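Berth fees at Grerstead going up in January

halyard93
Letter from the harbour office today. My 10 metre berth goes up by £336 for the year. Anyone else?

Parsa_A
Same here. Bradton is cheaper but you dry out twice a day.

mudlark
Drying out is fine with bilge keels.

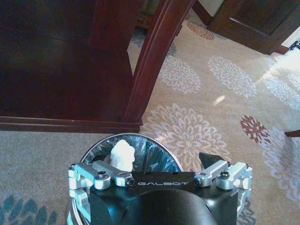
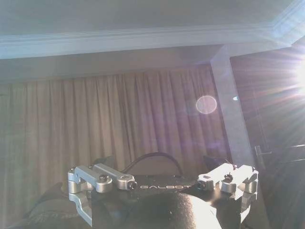 Parsa_A
Mine's a fin keel, so no use to me. I'd want the electric included at that price.

halyard93
It isn't. Metered, plus £17 standing charge.

mudlark
Still think you're both paying for the showers. I was at Bradton all last winter and had no trouble.

halyard93
Does Bradton have a waiting list?

mudlark
Short one. Ring and ask for Abbas.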